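About us

Zonetska is a tote and parts packing business. Small one. We sort, pack, store and send out things for firms that haven't got the room or the patience to do it themselves. Started in a rented unit with one bench and a borrowed pallet truck, now we have the unit next door as well and still not enough shelves.

Who's who

Veerle Lambrechts runs the place and answers the phone before nine. Koen Jacobs does goods in. Hélder Quintela looks after the benches and the bins, so if your order is in the wrong one, talk to him. Jelle Verhoeven does quotes, invoices, and the website when there's time (there isn't, sorry, the prices page is still last October's).

What we do

Mostly loose goods into totes. Housings, covers, spare parts, plastic bits and pieces, returns that need going through one by one. You send it mixed, we send it back sorted. 70 tote lines a week on the Soramberg contract alone, plus whatever turns up Monday morning.

Ribbed tote, black plastic parts.

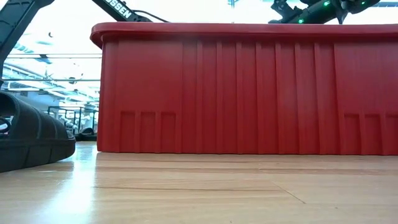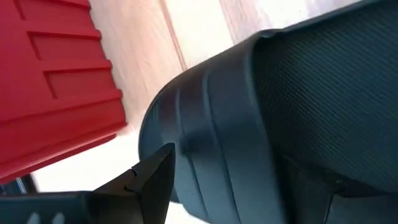 Smallest job we take is one pallet. Largest so far was 2,000 pieces for Leemans, all checked and repacked in four days, and Veerle still talks about it. Glass we don't do. Food we don't do. Anything with a battery in, ring first please.

Bins

People ask so here goes. We own 493 totes and we lend them out with the goods, no deposit. Please send them back. Empty, labels off, nested if they're the nesting sort. Tape residue is the bane of Hélders life. If a rim is cracked tell us, don't just put it at the bottom of the stack.

Own totes are fine too as long as they're a standard footprint. Zendidar customers use their own and that works well, we just need the list the day before.

Working here

We take on extra packers before Christmas, usually two or three. No experience needed, decent shoes needed. Corentin Lefèvre came for six weeks and is now in charge of the late shift. Email Veerle with your name and which days you can do.

Visits

Come and look round, yes, any afternoon after two. Ring the bell on the side door, the front one doesnt work. Parking is tight so leave the loading bay clear, Koen needs it.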